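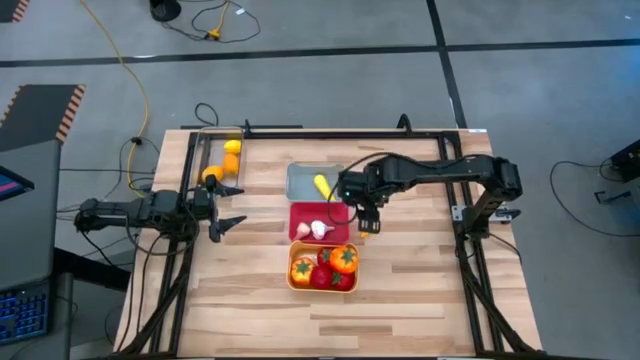

照罐子上写的刷完了，第二天摸着还是粘手，你们到底有没有自己刷过？有人在 Jarkcombe 的售后留言板上这样问。刷过，也粘过手。罐身上那句“一擦即干”我们从来不信，所以本章重写了一遍，凡与罐身说明有出入的地方，以本章为准。

# 4　实木拼板台面的上油与日常保养

适用于 Drotden 系列未封漆的实木拼板台面，配套用油为 Roltico 硬蜡油（338 毫升装）。封过漆的台面不适用，油渗不进去，只会浮在表面积灰。

分不清自家台面有没有封漆，在角落滴一滴清水，等几分钟。水珠下面的木色变深，说明木头在吸水，可以上油。水珠一直立着，多半有漆，也可能是旧油层还很完整，这两种情况都用不着急着动手。

## 4.1　准备

1. 把台面上的东西全部搬走，包括平时嫌重不搬的那几样。绕着电器刷油，以后一挪位置就会看见一圈色差。
2. 用拧干的湿布擦一遍，再用干布擦一遍。不要用厨房去油喷剂。有些喷剂自称“木质适用”，我们试下来，残留的那层膜会让油吃得一块深一块浅。
3. 等台面彻底干透。摸着凉，就当它还没干。
4. 用 180 目砂纸顺木纹轻磨，见到木粉均匀发白即可。拼板的每一条木料纹理走向略有差别，以长边方向为准，不要打圈。
5. 吸尘，然后用微潮的无绒布收掉余粉。

> **注意：** 网上流传的“先用开水浇一遍让毛孔张开”，请不要照做。木头没有毛孔这回事，拼缝的胶倒是真的怕烫。

## 4.2　上油

1. 开罐前不要猛摇，用木棍从罐底慢慢搅到颜色一致。沉底的蜡没搅开，前半罐太稀，后半罐太稠。
2. 倒少量油在布上，沿木纹推开。宁少勿多，粘手的台面几乎都是油给多了。
3. 静置 10 分钟，用干净的干布把表面所有浮油擦掉。擦到布在台面上不再打滑为止。
4. 等 4 小时，再上下一遍。罐身上写的间隔更短，在通风好的夏天也许成立，在关着窗的厨房里不成立。
5. 一共上 2 遍。新台面的端面（锯口那一侧）吃油特别快，可以单独补一遍。
6. 最后一遍擦净后，72 小时内不要沾水，不要铺桌布，也不要把东西压上去。

> **警告：** 沾过油的布会自行发热，揉成一团丢进垃圾桶有起火的危险。用完立刻摊平，在户外晾到发硬，或者浸入装水的金属罐中盖好，再按当地规定处理。本章别的条目您可以打折扣执行，这一条不行。

第三遍、第四遍有没有用？卖油的一方当然说有。我们在同一块余料上分段比较过，两遍以后，滴水试验看不出差别，只是更亮一点，也更容易显出擦痕。喜欢亮的可以继续，别指望它更耐用。

## 4.3　粘手、发白与发花

**粘手。** 先不要加油，也不要撒爽身粉（留言板上有人推荐，结果是粘手外加一层白）。用布蘸极少量同品牌的油，把表面那层半干的油重新润开，马上用干布擦掉，然后开窗再等一天。仍然粘手，用细砂纸磨掉表层，从 4.2 重来。

**发白。** 通常是水汽困在表层。放着通风，多数会自己退。吹风机能加快一点，也能把拼缝吹开，值不值得请自行判断。

**发花。** 深浅不一的块状痕迹，十有八九出在砂磨或清洁没做匀。再刷一遍油盖不住，只会把深的地方变得更深。只能整面重磨，局部磨会留下一个浅色的坑。

## 4.4　果汁、醋与其他酸性液体

“天然油层可抗一切食物污渍”是宣传册上的话。上过油的台面能给您争取一点擦拭的时间，仅此而已。柠檬汁、橙汁、醋和番茄酱留在台面上过夜，早上就可能看到一块发乌或发浅的印子。
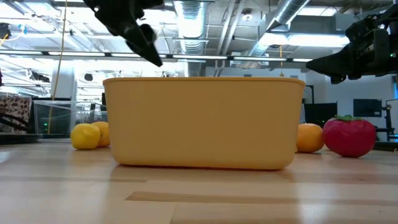
*图 4-2　浅色木台面上的柠檬、橙子与黄色塑料箱*

整只的水果放在台面上没有问题，需要留心的是切开以后流出来的汁，以及压在容器底下看不见的那一点。

1. 见到汁液立刻用湿布吸走，吸，不要来回抹。
2. 用清水再擦一次，随后擦干。
3. 容器底部也要擦。平底的箱子和盘子贴得很严，底下的水分散不出去，印子往往正好是它的轮廓。
4. 已经留印的，干透后顺木纹细磨，再按 4.2 补油。

不要拿柠檬去“天然清洁”油面。这个偏方在砧板上流传很广，放到台面上，等于先用酸把刚养好的表层弄涩，再回头问油为什么不顶用。

## 4.5　多久重刷一次

我们不给固定周期。常见的“每月一次”对卖油有好处，对多数台面没有必要。每隔一阵子在水槽边和常用的备餐位置各滴一滴水，水珠摊开、木色很快变深，就该刷了；其余地方若还好，可以一起薄薄带一遍，免得日后出现色差。

如果您的台面从 5 月一直潮到入秋，请优先解决通风。油层能减慢木料吸湿，拦不住它。台面中段拱起时，先检查底部的固定螺丝是否拧死，长圆孔里的螺丝应留有滑动余地。

## 4.6　用油的存放

- 擦净罐口再盖盖，否则下次要用螺丝刀撬。
- 剩油不多时换装到小号玻璃瓶，瓶里空气越少越好，并贴上标签。
- 表面结皮的油，整片挑出皮以后，下面仍呈液态的部分可以继续用。已成胶冻状的不要兑稀释剂抢救，我们试过，刷上去一直不干。
- 放在儿童够不到的地方，远离热源。

本章修订于 2024 年 7 月 18 日。旧版 4.2 中“间隔时间见罐身”一句已删除。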